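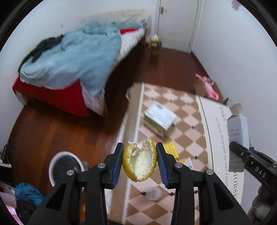

4.2 Changes in task content at the Hedunside site

The second site differs from Kukberg in that the work is done by hand, with people supplying the movements from which the automated sorting line is later programmed. Operators hold a two-finger gripper and carry out short handling tasks on household items and food waste. In Figure 3 the item held is a piece of orange peel, gripped between ridged blue pads. Peel was the item operators named most often in interviews as difficult to grade, as its shape differs from one piece to the next and no written standard for a correct grip had been issued at the time of the study.

Figure 3. Hand-held gripper with orange peel; a second gripper is partly visible at right.

Before the change, the job description at Hedunside listed sorting, bagging and floor cleaning. The revised version, dated January, lists item handling, session logging and review. Pay grade was unchanged. We coded 1404 log entries against the two descriptions and found that 38 percent referred to tasks named in neither, mainly resetting items between attempts and deciding whether an attempt should be discarded. Neither activity was timed by the site, and both fell outside the output figure on which shift targets were based.

Interviews point to a shift in where judgment is exercised. Under the earlier arrangement a sorter decided where an item went. Under the present one the destination is fixed in advance and the operator decides how the item is approached, held and released. Wendy Lambert, a former line sorter, described the new work as "slower in the hands and faster in the head." Yevhen Moroz reported the opposite, stating that after the first 300 attempts he no longer planned his grips. Differences of this kind were not explained by length of service.

Physical load also changed. Lifting fell sharply, while complaints concerning the thumb and wrist appeared in the logs for the first time. The tool has to be kept at a workable angle for the whole of an attempt, and a small item on the floor requires the operator to bend or kneel. Site management responded with a limit of 4 hours of handling per shift, the remainder being assigned to review. Operators generally supported the limit but objected to review being done alone at a screen. At Kukberg, where review is done in pairs, the objection was not raised.

Supervision was affected to a lesser degree. Poppy Holroyd, shift lead during the study, continued to allocate tasks but could no longer judge progress by looking at the belt and relied on the session log. Two operators considered this fairer. Others noted that the log records a failed attempt without recording the item, so that a session with peel and a session with small cartons are compared on equal terms. The consequences for target setting are taken up in Section 5.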